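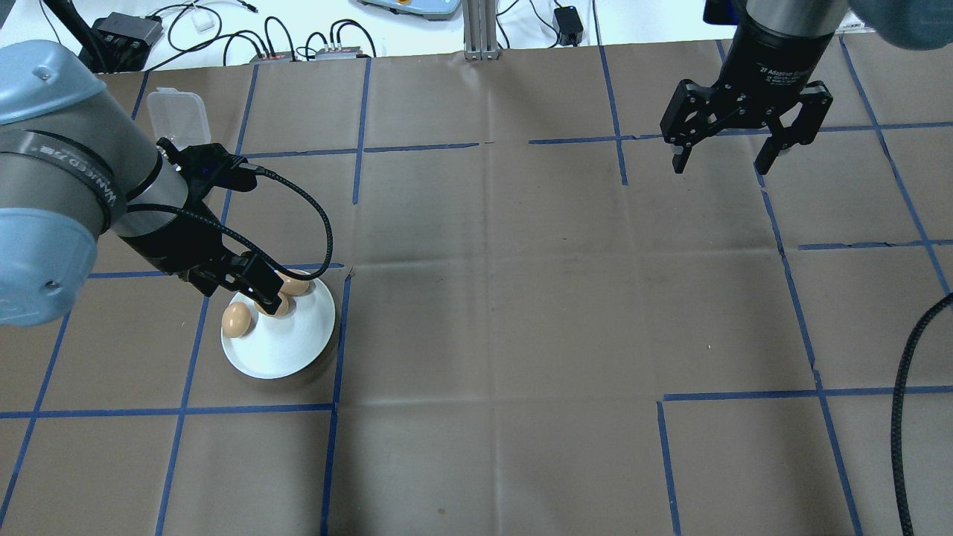
首页 新闻中心 产品 门店 联系我们

新闻稿 9月 | Trelter 餐具新闻组

Trelter 推出 Parkar 白瓷圆盘系列，本月起在 Badawi 各门店发售

家用餐具品牌 Trelter 宣布，旗下 Parkar 系列白瓷圆盘于9月正式上市。该系列以纯白圆盘为主，盘面不加花纹，适合早餐、冷盘以及在厨房台面上临时盛放食材。全系列共六个尺寸，由零售商 Badawi 负责门店及网上销售。

Parkar 系列的开发从早餐桌开始。Trelter 在产品立项前走访了48户家庭，记录他们早上从冰箱取出食材到饭菜上桌之间用到的器皿。多数家庭在这段时间里使用最频繁的是一只普通的白色圆盘：鸡蛋先从蛋盒里拿出来放在盘上，番茄和面包片也常常放在同一只盘里，等锅热好再逐一处理。走访中，不少受访者提到，平底过于光滑的盘子放鸡蛋时容易滚动，端着走几步就要用手去扶；盘边过高的深盘虽然稳当，但占地方，叠放时也不方便。

根据这些意见，设计组把盘心做成略微下凹的弧面，盘沿保持较低的高度。带壳鸡蛋侧放时会向盘心靠拢，盘面其余部分仍可摆放别的东西。以三只褐壳鸡蛋为例，蛋放在盘子一侧，另一侧空出来的位置可以再放一片吐司或一小碟盐。盘沿外侧留有一圈浅浅的手位，便于从台面上直接端起。

颜色方面，Parkar 系列只做白色。设计组曾试制过米色和浅灰两种釉色，最后没有采用。褐壳鸡蛋、煎饼、烤面包一类食物本身颜色偏暖，放在白盘上轮廓清楚，家中原有的其他白色餐具也可以混搭使用。釉面为半光泽，日常刮痕不明显，可以放入洗碗机和微波炉，不建议直接放在明火上加热。

该系列六个尺寸分别对应不同用途。最小的两款用于放调料、蘸料和单只水煮蛋；中间两款为早餐盘，也是走访家庭试用最多的尺寸；较大的两款用于主菜和多人分食。六款盘子的盘底圈足经过统一设计，大小盘可以按顺序叠成一摞，放进普通橱柜隔层。圈足底部经过打磨，放在木桌或铺了纸的台面上拖动时不易留下划痕。

试用阶段，Trelter 请参与家庭连续使用样品四周，并填写简短的使用记录。收回的记录中有40份提到鸡蛋的存放和取用，内容包括早晨提前把鸡蛋从冰箱取出回温、煮好后晾凉，以及孩子自己从盘中拿蛋剥壳。有家庭反映早期样品的盘沿偏厚，洗后立放时不容易卡进沥水架，量产版本已将盘沿收薄。另有意见认为最大一款偏重，Trelter 调整了盘壁厚度，调整后的版本即为此次上市的版本。

Trelter 产品部门表示：“我们希望这只盘子可以一直放在台面上，随手就能用。做早餐的人不用为几个鸡蛋另外找一只碗，吃完冲一下，放回原处就可以了。”

为配合新品上市，Badawi 在门店设置了早餐餐桌陈列区，顾客可以将六款圆盘拿在手中比较大小和重量。陈列区同时提供一份折页，介绍几种简单的早餐搭配和鸡蛋的处理方法，主要内容如下：

冷藏鸡蛋在煮之前先取出，侧放在盘中回温，蛋与蛋之间不必留出空隙，轻放即可。

煮蛋时从冷水开始加热，水开后转小火，按个人喜好掌握时间。煮好的鸡蛋过凉水后再放回盘中，盘底如有积水，用布擦干，以免端动时打滑。

需要打蛋时，建议先在小盘里逐只打开，确认新鲜后再倒入大碗。

生鸡蛋接触过的盘子，请清洗后再盛放熟食。

折页可在各门店免费领取，数量有限，领完为止。

包装方面，Parkar 系列不使用塑料泡沫。单只盘子以牛皮纸包裹后装入纸盒，套装则在盘与盘之间加垫瓦楞纸板。纸盒外侧印有尺寸图，顾客不拆封也能对照家中橱柜的隔层高度。套装纸盒带提手，提手承重经过测试，可以直接提回家。

价格及购买方式：早餐盘单只售价53元，其余尺寸以门店标价为准。六件套装在上市首月有售，每套附赠棉质擦盘布一块。网上订单由 Badawi 统一发货，如收到时有破损，请保留外包装并在签收后联系客服，经核实后免费补寄同款盘子。单只盘子日后如有损坏，也可以按尺寸单独补购，不需要重新购买整套。

门店现货情况各有不同，较大的两款在部分门店需要预订。顾客可在到店前致电就近门店查询，或在 Badawi 网上商店的商品页面查看库存。

关于 Trelter

Trelter 从事家用餐具的设计与销售，产品包括盘、碗、杯和小型厨房器皿，主要面向日常家庭使用。Parkar 为该品牌的白瓷圆盘系列。

关于 Badawi

Badawi 为家居用品零售商，经营厨房、餐桌及收纳用品，设有实体门店和网上商店。

媒体如需样品或产品尺寸资料，请与 Trelter 餐具新闻组联系，来函请注明媒体名称、所需款式及寄送地址。样品数量有限，按来函先后安排寄出。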